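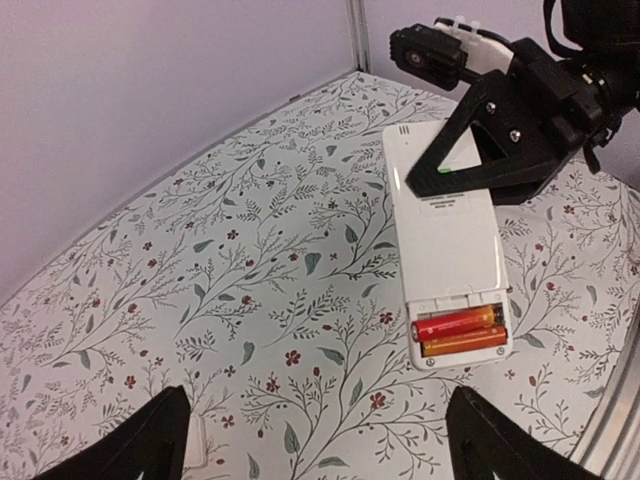
Handset from the rear, battery cover off, two AA cells in the compartment.

HANDSET BATTERY WORK, TOSTTHORPE SITE
Progress report for May
Prepared by Samer Masri for Heidrun Wieser, Nellau grants office

1. Scope

The Mosham project keeps handheld remote controls in service in supported housing. The grant pays for battery checks, contact cleaning and replacement covers. This report deals with the white handset type used in the Tostthorpe flats. The gray handsets issued at Saliba are reported separately.

2. Work completed

The inventory is closed at 182 handsets. Each one now has a record with flat number, cell type and state of the contacts. Of these, 37 had corrosion on at least one contact and were cleaned with a fiber pen and alcohol. Four could not be recovered and have been withdrawn.

The compartment takes two AA cells lying side by side across the width of the handset. Mixed pairs were common in the returned units. A red cell next to an orange-gold one, as in the first picture, is typical of a handset where cells have been changed one at a time. The procedure now calls for both cells to be replaced together and for the date to be entered in the record.

3. Bench procedure

The order of work was revised after the April review. The current version reads:

Step 1. Place the handset face down on the mat and remove the battery cover.

Step 2. Take out both cells and set them on the mat, clear of the handset. Inspect the spring contacts with the compartment empty. The orange cells show up well against the pale mat and its gray vine print, and we have kept that mat for the bench.
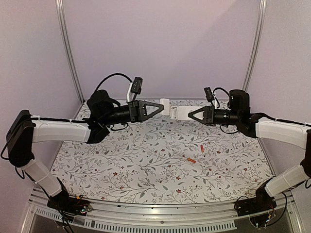
Step 3. Clean the contacts if needed. Allow ten minutes for the alcohol to dry.

Step 4. Fit a matched pair, check polarity and close the cover.

Step 5. Turn the handset over and press every button in turn against the test receiver. Log any button that needs more than one press.

4. Open items

Covers. We ordered 40 replacement covers and all have arrived. The latch on the new batch is stiffer than on the old one. Two residents with limited grip have reported that they cannot open it. A version with a deeper thumb notch is on order - delivery is expected in the next period.

Button wear. The small dark buttons on the lower part of the face are the ones most often logged at step 5. We have no spare keypads and propose to buy a small stock.

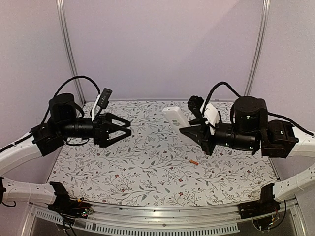
Handset with the button side showing, lower buttons near the gripped end.

5. Spending

Spending to the end of the month is $3,030, covering cells, covers and cleaning supplies. Keypads were not in the original budget. Samer Masri will send a quote before the next payment request, and we ask for a decision from Heidrun Wieser on whether the cost can be moved from the travel line.

6. Next period

Return of the cleaned handsets to the flats, fitting of the notched covers, and a second check of the contacts on the 37 units listed in section 2.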